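Stekier rover stops dead at grates and stripes, camera pitch or something else?
Forum index > Small outdoor robots > Setup and repair

gratefulbot
Posted Wednesday, October 27, 2021

Okay, I've been going back and forth on this one for too long so I'm throwing it open. I have a Stekier rover, the older four-wheel chassis, with a single front camera on a Matsuda bracket and a Coder board doing the ground segmentation. It ran fine all summer. Then I swapped the bracket (the old one had a stripped screw) and ever since then it brakes for things that are flat on the ground. Metal grates mostly, but also crosswalk paint and sometimes just a hard shadow.

I don't want to keep chasing it down the sidewalk with a stop button in my hand, so I loaded my config into the Wirkeo city map and I've been driving it there. Same behavior, which I guess is good news? The long grate in the plaza is the worst spot. It rolls over the flagstones like they aren't there and then parks itself as soon as the bars fill the bottom of the view.
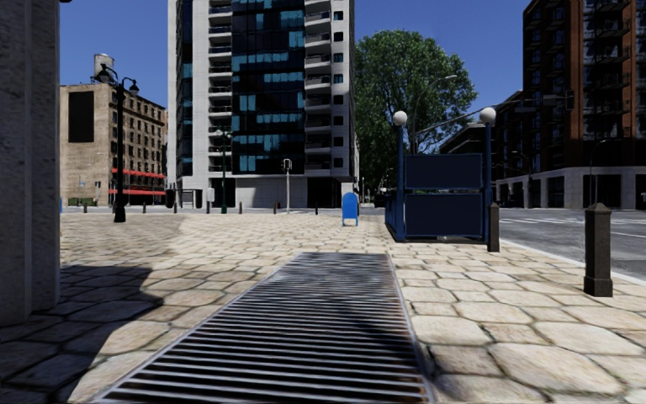

My pitch setting is 15 degrees down. The old bracket was 15 too, or that's what I wrote on the tape I stuck to it. I've redone the intrinsics twice, I've cleared the cost map, and I've put the old firmware back on the Coder. No change at all. Before I buy another bracket, is there anything obvious I'm missing?

tinwhistle_ro
I'd bet money on the bracket. The replacement Matsuda ones have a different zero. On mine the 15 on the dial came out to 19 when I put an angle gauge on it. If the software thinks 15 and the lens is at 19, your ground plane tilts up in front of the robot and everything flat with strong edges turns into a low wall. Put a gauge on the camera body itself and leave the dial alone.

lowcurb
Respectfully, no. He says it does it in the sim too. The sim camera doesn't have a bracket! If the pitch in the config is 15 then the virtual camera is at 15 and there's no mismatch to find. This smells like the segmentation to me. High contrast bars, high contrast paint, hard shadows... that's all texture.

gratefulbot
That's what I keep getting stuck on too. Everything I read says bracket, but then why would the sim copy it?

tinwhistle_ro
How did you load the config? If you imported the whole rover folder, the sim takes the camera mount from the mount file, and planning takes it from the calibration file. Those are two separate numbers. When you redid your intrinsics, did you let the wizard write extrinsics as well?

gratefulbot
Uh. I clicked through it. It's possible.

tinwhistle_ro
Well there you go, maybe. Do it in this order and don't skip around:

1. Park the rover on a floor you trust and get an angle gauge on the camera body. Write that number down somewhere other than the bracket.

2. Open the mount file and the calibration file next to each other and compare the pitch lines. They should match to the decimal.

3. Put the measured number in both. Save, power the Coder all the way off, and bring it back up. A soft restart keeps the old transform.

4. Go back into the city map and start on the easy stuff. I use the plain sidewalk coming up to the corner by the brick ground floor, curb on your right. Turn on the ground overlay and creep forward. If the overlay climbs as it gets farther from the wheels, you're still off.
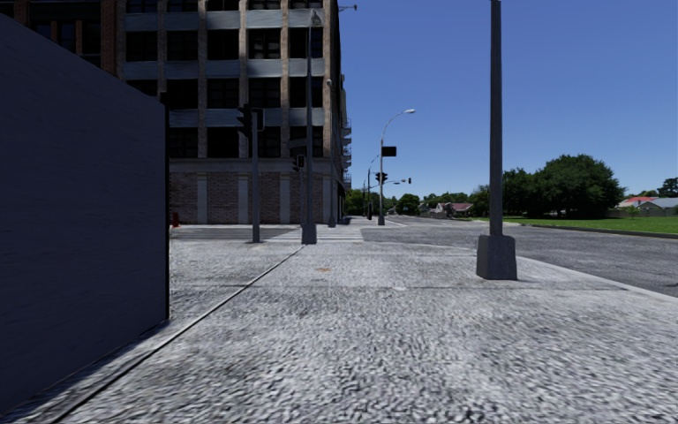
5. Only then go and try the grate. If it still brakes there with a flat overlay, lowcurb wins and you can start fiddling with the segmentation.

lowcurb
I'll take that bet, lol. One thing I'd add: check the wheel side as well. If a front tire is worn or soft the whole nose drops and you get the same picture as a bad bracket. Mine was down enough to matter and I'd been blaming the camera for weeks.

pebblecount
Jumping in to back up lowcurb a bit. I had the exact same grate problem and it wasn't pitch. The obstacle height threshold had gone back to the default after an update. The default is tiny, and it'll call a bottle cap an obstacle. I bumped it up to 4 centimeters and the grates went away.

tinwhistle_ro
Sure, and now it'll drive straight into anything lower than 4 centimeters. You're covering up a calibration error with a threshold. I really wouldn't tell people to do that first.

pebblecount
I didn't say first. It's a delivery cart that goes slower than my grandmother, it can bump a bottle cap.

gratefulbot
Update time! I did the gauge thing last night. Camera body reads nearly 19. The mount file said 19 (the wizard had put it there, which I did not know it could do) and the calibration file still said 15. So tinwhistle gets the bracket AND lowcurb was right that the sim had no bracket to be wrong about. I set both to the gauge reading, did the full power-off, and the overlay lies down nice and flat on the plain sidewalk now. I ran the grate 5 times and it went over every time without a hiccup.

Front tires were fine, by the way, I did check.

Crosswalks are better but I wouldn't call it finished.
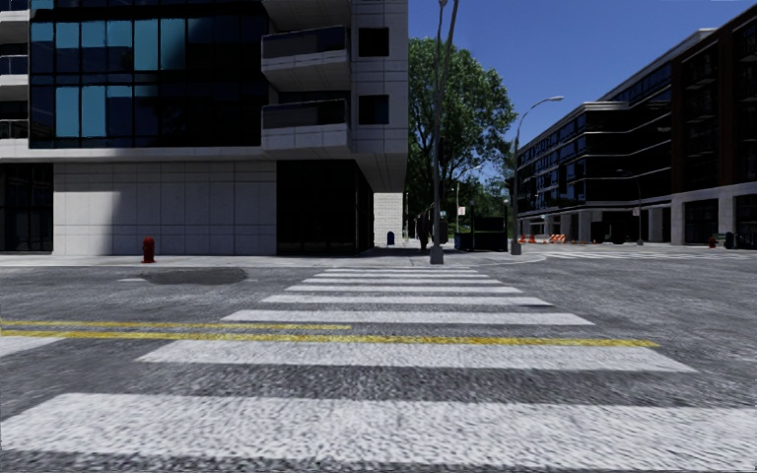 Braking distance is what I'm working on now, because I'd tuned it while the pitch was wrong and it's all too cautious. With the files matching, the white stripes don't bother it anymore, even the big close one. The double yellow doesn't either, and I was sure that would be trouble. What it still slows down for is that dark blotch on the road to the left, just past the crossing. I can't tell if the map means it as a puddle or patched asphalt, and apparently the Coder can't either. It doesn't stop, it just hesitates and steers a little wide. Would you leave that alone?

lowcurb
Leave it. If it can't tell a puddle from a patch I want it to go wide. Those motors sit low on the Stekier and the seals are nothing special.

pebblecount
Agree with that. I'd rather lose a couple of seconds than dry out a gearbox again. Ask me about February.

tinwhistle_ro
I'd leave the avoidance but take the slowdown out, or you'll have it dawdling in the middle of a road. There's a separate speed weight for "unknown ground". Cut it in half and run the same crossing again with the braking settings untouched, so you know which change did what. And lock the extrinsics in the wizard before you forget! It's the little box on the second page.

gratefulbot
Found the box. It was unchecked, of course. I'll do the speed weight this weekend and post the config when it's less embarrassing.

lowcurb
Post it anyway, mine's worse.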